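Let Corner Stores Back Into Trondville

Posted in Opinion
By Lacey Kettle

My street has 32 houses on it and no place to buy an onion. The nearest grocery is across the bypass, and the bypass has one crosswalk, and the crosswalk has a button that takes its time. So people drive. They drive for milk, for a stamp, for one lightbulb.

It used to be different. The brick house at the end of the block was McKinnon's until the family closed the shop and turned the front room into a bedroom. You can still see the wide window. Wiremu McKinnon grew up over the store and lives a few streets away now. He told me his father knew which kids were allowed to buy candy before supper and which weren't. I don't want to get too sentimental about that. The bread was often stale and the prices were higher than in town. But you could walk there in your slippers, and people did.

Under the current code, nobody could open that shop again. Trondville's residential zones allow a church, a day care with 6 children or fewer, and a home office with no customers. They do not allow a shop of any size. When the planning department tried to loosen this two years ago, the fight got so ugly that the local paper started calling it Zoningate, and the proposal was pulled before a vote. Since then the council has treated the subject like a hot stove.

I think they should touch it again, and I think the rules can be simple. Allow one small shop per corner lot. Keep the floor space down. Close by nine at night. No drive-through window and no lit sign on a pole. If the owner wants to live upstairs, good.

The main complaint last time was parking. I went to the hearing and heard it from speaker after speaker. Bronwyn Tomoana, who lives beside a corner lot and would have the most to lose, made the case better than anyone. She said her driveway is already blocked twice a week by delivery vans and she does not want strangers' cars on top of that. It is a fair point. My answer is that a shop selling milk to the people around it does not draw many cars from across town, and where it does, the town can mark the curb and ticket people. We already pay someone to do that downtown.

The second complaint was that small shops can't make money anymore. Maybe so. That is the shopkeeper's problem and no reason for a ban. Sang-wook Yoon wanted to rent a garage on Barix Street and sell phone chargers, batteries, keys and that sort of thing, along with coffee. He had done the sums. He may have been wrong about them, but he never got the chance to find out, and he now runs his business in the next county, where they were glad to have him.

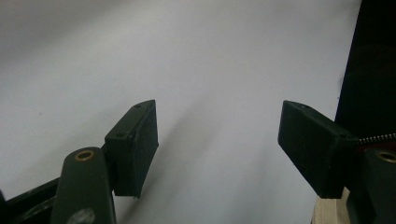

Small things are what a corner shop is for.
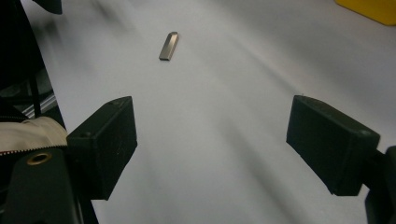 Page last changed: 6/16/18

Then there is the question of who a shop is good for. I'm 55 and I have a car, so I can manage either way. My neighbor Liette MacDonald gave up driving after her eye surgery. She gets one ride a week from her son and has to plan everything around it. If she forgets the butter, she goes without butter. The bus would help, except that it stops running in the early evening and skips our side of the bypass on weekends. Children are in the same position. A ten-year-old in this neighborhood can't run an errand, because there is nowhere to run it to.

Some people have told me delivery takes care of all this. It takes care of some of it. I order things too. But you pay a fee or you pad the order to avoid one, and the van that brings it is the same van blocking Bronwyn's driveway.

I have been collecting signatures since the spring and have 262 so far, most of them from people who live within sight of a corner lot. A few signed and told me they expect nothing to come of it. One man signed on the condition that no shop open next to him, and I let him write that in the margin.

The council takes up the code again in August. What is on the list now is fence heights and the rules for sheds – both worth an evening, I suppose. Corner stores are not on the list. Any council member can add an item by asking the clerk in writing, and it only needs a second to be heard. I have written to all of them. Two wrote back to say they were thinking about it, and I would like the rest to answer too.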